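Can a Machine Do the Chores Yet?

Feb 27, 2024

I get asked this more than anything else, usually by relatives, usually while someone is loading a dishwasher. The short answer is no. The longer answer is that a few pieces of it work well enough to be interesting, and the pieces are not the ones people expect.

I spent most of my working life in packing and light assembly, the last stretch of it at Hitano, where we boxed small housewares for mail order. We had machines for tape, labels and strapping. What we never had was a machine that could take a mixed tub of returns and put each thing where it belonged. People did that by hand, and the good ones were fast and could talk the whole time.

A tub of returns is the same problem as a kitchen counter after dinner or a kid's bath at 8 p.m. Things lie on their sides. Some are soft. Some are clear, and a camera has trouble with clear. A person reaches in without thinking and comes out holding the cup by the rim.

I keep coming back to cups. A cup standing up is easy. You can come down on it from above, put one finger inside and one outside, and lift. Tip it over and the choices change. You can go across the body, but it's wider at one end, so it may squirt out of the grip. You can go for the rim from the side, but then the gripper needs room beside it, and in a bin the room might be taken up by a wall or another object. If the plastic is thin, you also have to squeeze it gently.

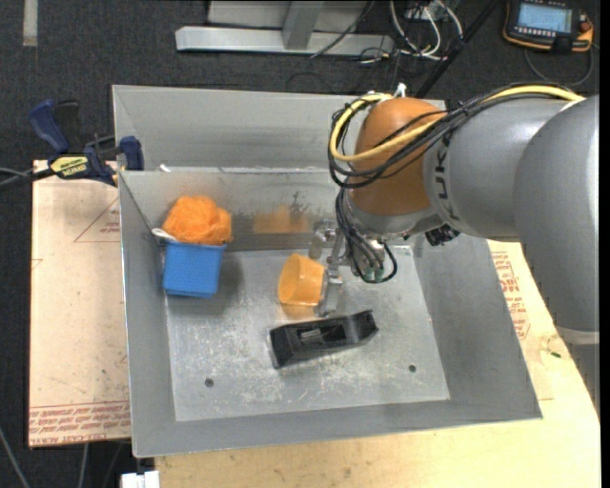 Then there is the matter of what to do after the grab. Picking is the part that shows up in videos. Putting away is the chore. If I ask my nephew to clean up the bathroom, I don't mean lift the sponge. I mean the sponge goes on the hook, the cup goes by the sink, and the thing I've never seen before gets held up so he can ask me what it is. A machine that drops everything into a second bin has moved the mess over a few feet.

Soft things are their own trouble. A mesh bath pouf gives a gripper plenty to hold, so in one sense it's the easiest item in the house. It also snags. The cord loops over whatever is next to it, and now you are lifting two things when you meant to lift one. We had the same headache with drawstring bags at work, and the fix was a person with a free hand.

Small flat objects with hard edges are the other kind I'd worry about. When one lies flush on a metal floor there is nothing to get under. A person uses a fingernail or slides it to the wall and tips it up. I have seen research arms do the slide against the wall, and I thought that was more impressive than any amount of lifting.

For comparison, I timed myself last June on a tub from my own garage. Mixed stuff, nothing breakable. It took me 5 minutes to sort, and I stopped to read an old warranty card. I did the same tub 2 more times to be fair, and the last pass took 3 minutes. I don't expect a machine to match that. I would be happy with one that took all night and got it right.

Speed isn't the sticking point for a house anyway. It matters on a shop floor, where somebody has worked out a rate. I once had to hit 200 pieces an hour on a bad line, and a slow arm would have been no help to me. At home I'm asleep for a good part of the day. The arm can have those hours.

What would change my mind is a dull test. Same bin, different contents every night, no one resetting anything, and in the morning the stuff is where it goes. I'd want the failures left in, including the ones where it gave up and left the cup alone. Leaving the cup alone is a fine result. Crushing it isn't.

Until then I'll do my own counters. I still have to write up the label printer that quit on me, and I promised a reader some notes on strapping tools, so those are next.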